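Print this page | E-mail this page

Speaker notes: "The Foam Did It"
Shaohua Tan, Thursday session, 10 minutes plus questions

Slide 1. Title. Wait for the latecomers. Do not do the joke about grip.

Slide 2. What we thought we had. 500 demonstrations of picking up a white plastic food container, all done by hand with the gripper tools. Märta Boström signed off on them. So did I, and mine is the signature people keep bringing up.

Slide 3. What we got. The policy trained on that set, which we called Mekeris, dropped the container 33 times in its first afternoon at Trurness. It would close, lift, and let one side slide out. Very calm about it, too. Pause here for the people who have been through this.

Slide 4. Where we looked first, in order: the controller, the calibration, the lighting, the controller again. Four days. Yu was blamed for the calibration and has been good about it.

Slides 5 and 6. The work at hand. Leave both up while talking about pads.
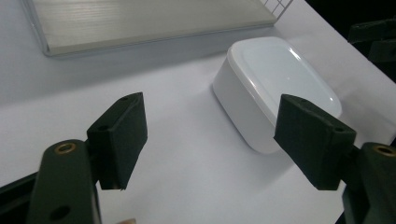
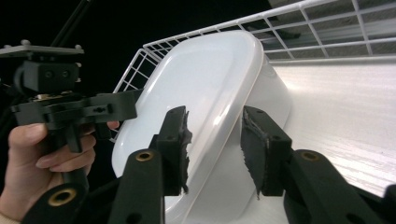

Foam pads on the fingers, first with the container on the table, then with it gripped.

Slide 7. The fault. The foam frays at the edges, and a frayed pad holds a smooth lid or base differently from a fresh one. People fix this with their wrists and never notice. The robot had new pads and no wrists to speak of. It copied the squeeze and left out the apology.

Slide 8. What we changed. Pads now have a log. Altow wanted a sensor; we bought a notebook. Anything with a torn edge comes off before a session, and the robot wears the same age of foam as the hand tools.

Slide 9. Safety. Nothing heavier than a lunch box fell on anyone. Say that the next item on the list was glass, then move on before they ask whose list.

Slide 10. Questions. If asked about the other 2,332 demonstrations: yes, we are checking those pads too.

Last updated: April
Contact | Copyright | Back to top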